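What we got done in the simulator this term

The robotics club at our school meets in the old drafting room, three until half past five, and I have been the adult in charge of it for four years now. I teach drafting and basic electronics. I am not a programmer by training, and most of what I know about simulation I learned one evening ahead of the students, or one evening behind them.

We entered the Govholm challenge again. It has two rounds. In the first, everybody works in the same simulator and sends in code, and the organizers run it on their own computers. The teams that score well enough go to the second round, where there is a real arm on a real bench. Last year we did not get out of the first round. We had a program that worked very well from one starting position and fell apart from any other, and the organizers start the arm from 24 different positions.

This year there were four students on the team. Thiện Tiêu wrote most of the motion code. Marlina Siregar did the vision part. Aliki Stergiou kept the log and ran the tests, and also fixed a lot of things that were not in her job description. Rodica Lazăr joined in February and took over the grasping, which was the part the others liked least.

The task is simple to say. The arm has to pick up a part, carry it to a box, and let it go inside without hitting the walls. A run takes up to 40 seconds of simulated time. If the part ends up inside you get full points, if it touches the rim first you lose half, and if you knock the box you get zero for that run and go on to the next one.

We lost the first three weeks to installation. The club has six computers that came from Haslinger when they closed their training office, and only two of them will run the simulator with the wrist camera turned on. The other four can run it blind, with the camera off, and that was enough for Thiện and Rodica most days. Marlina and Aliki shared the two good ones. I asked the school for one more graphics card and was told to ask again in the fall.

After that, things went better. By the end of March we had a program that could find the box and move to a point over it. It was slow, and it took a strange path, going up much higher than it needed to. Thiện had set a safe height of 400 millimeters after an early version dragged the fingers across the table, and then everyone forgot the number was there. Aliki found it in the log. Bringing it down saved nearly ten seconds on a run.
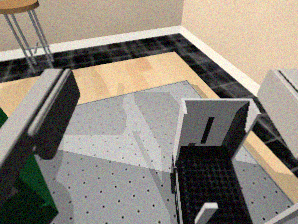 The wrist camera was the hard part for us this year, and it took up most of April. In the first round you are only allowed to use the camera mounted at the hand, so everything the program knows about the table comes through that one view. Marlina's first idea was to find the box by brightness, looking for white against the table. It worked in her test pictures and then failed about as soon as the arm tilted. With the camera leaning, the far corner of the room comes into view, and the baseboards are white too. Her program would pick up a stretch of baseboard, decide it was the rim, and send the arm off toward the wall. The inside of the box gave her trouble as well, with its grey back panel and black floor, so that a simple threshold cut it into pieces. And the fingers are in view on both sides, with shadows lying on the tabletop between them.

What she ended up using was the holes. The table has a regular grid of them, and the spacing is in the rule book, so if you can find enough holes you can work out where the table is and how far the camera is tilted. Anything beyond the edge of the grid gets thrown out before the program looks for white. The small ones near the far edge are too faint to use in the grainy view, so she only trusts the nearer ones. I thought this was a lot of work to get rid of a baseboard, and I said so. She did it anyway, over a weekend, and I was wrong.

Rodica's part was less dramatic. She made the fingers close in two steps, a fast one and then a slow one, and she added a check on the gap afterward. If the gap is too small there is nothing in the hand, and the arm goes back to try again. Before that we had runs where it carried nothing very carefully to the box and let go of it.

Aliki ran 580 test runs over the last two weeks. She set them going when she arrived and read the results before she left. She sorted the failures by starting position, and that is how we learned that two of the positions made up most of our zeros. In both, the arm came in low from the side and clipped the near wall. Thiện added a waypoint for those, and he does not like it, because he says it is a patch and the planner should handle it. He is right. It is still in there.

We sent in the code one evening in May, with a few hours to spare. Roxana Tănase, who coached the team at Weritz before she moved here, came by and read through it with the students beforehand. She found a place where a failed camera read would have stopped the whole program, and she made them write down what each file does. I should have asked for that in January. If any other coach is reading this, ask for it in January.

The results came back two weeks later. We are through to the second round, not near the top but comfortably in. The bench arm is a Gistitell, and the organizers give each team one practice hour on it. None of my four has used one. Marlina is already worried about the lighting, and Thiện wants to rewrite the planner before we go. I told him he can do it on a copy.

There is a list on the whiteboard of what has to be ready before the practice hour. The first line is a checkerboard for calibrating the camera, printed flat and glued to something stiff. Rodica has taken that one. The second line is the bus, and that one is mine.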